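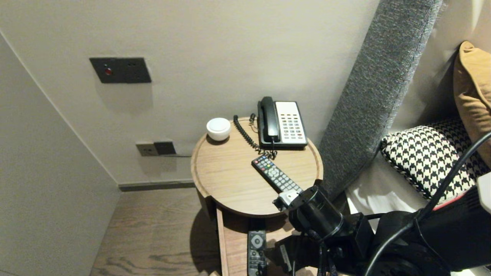 Wilma Smits is not convinced. A guest doesn't notice a remote that is lined up with the phone, she says, but they notice a hair in the sink, and she wants to know when a machine will deal with that.

Her question comes up often at De Smet, a hotel with 34 rooms where a robot has been tidying bedside tables since September. The room attendants still make the beds and clean the bathrooms. The robot gets the small stuff: remotes, phones, whatever has ended up where it shouldn't be.
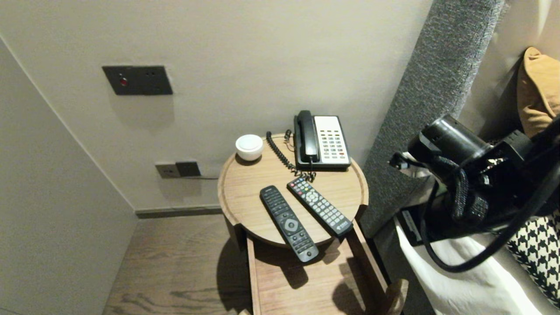

Before the change, each attendant worked alone with a cart and a list. Now one person per shift also looks after the robot, which means checking its work, moving it between rooms and writing down what went wrong. Kobe Groen has had that job the longest. He got 29 hours of training from Nerex, the company that set up the system, and a small raise that he calls fair.

"It's slow," he says. "I can do a table before it has finished looking at it. But my back is better than it was a year ago."

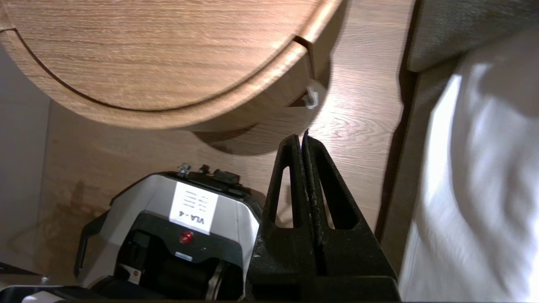 The slow pace matters on checkout days, when rooms have to be ready by three. On those days Groen often leaves the robot parked and does the tables by hand. Management has agreed to this – at first it wanted the machine used in every room, every day.

No jobs have been cut. Mieke Van Wijk, the head of housekeeping, has that in writing until next September. After that she expects to argue for it again.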